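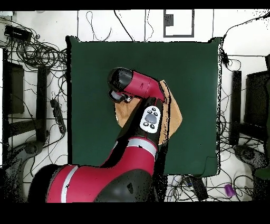
Tan towel on the green mat.

April, 7:40 am
By the Navarrete Laundry Notes account

I get asked why towels go stiff. Mostly it's too much detergent. It stays in the loops and dries there. Use half of what the cap says and see how the next load feels.

Fabric softener makes it worse over time. It coats the cotton and the towel stops soaking up water. I quit using it on towels years ago and haven't missed it.

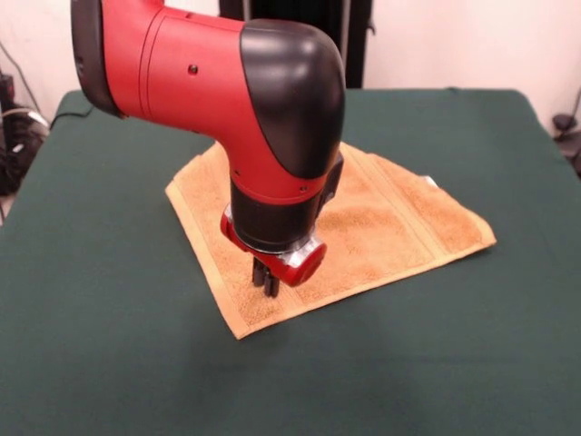 If yours are already coated, run one hot wash with a cup of white vinegar and no soap. Then a second wash with nothing at all. Don't mix vinegar with bleach, ever.

Temperature: I wash at 60 C. Check the label first, especially on anything with a woven border. The border can shrink more than the rest and then the ends pucker.

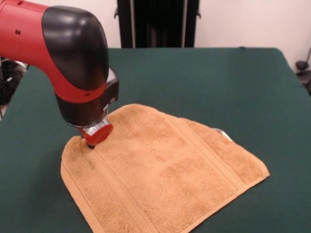
Dryer: medium heat, and take them out when they're just dry. Shake each one before it goes in. On a line, shake them again when you bring them in.

Someone asked about spin speed. 1000 is plenty for hand towels. Faster gets them out drier but flattens the loops.

New towels get washed before first use. Dark colors go alone for the first few loads. I keep six hand towels going and swap them every couple of days.
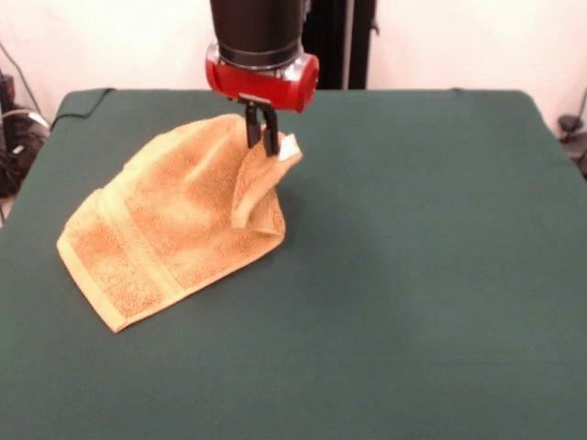

Hand towel, picked up by one corner.

Bath mats are a separate thread. The rubber backing changes most of this.

Recent posts
Getting candle wax out of a tablecloth
Do wool dryer balls do anything?
Cleaning the filter on a front loader
Sheets that pill after one wash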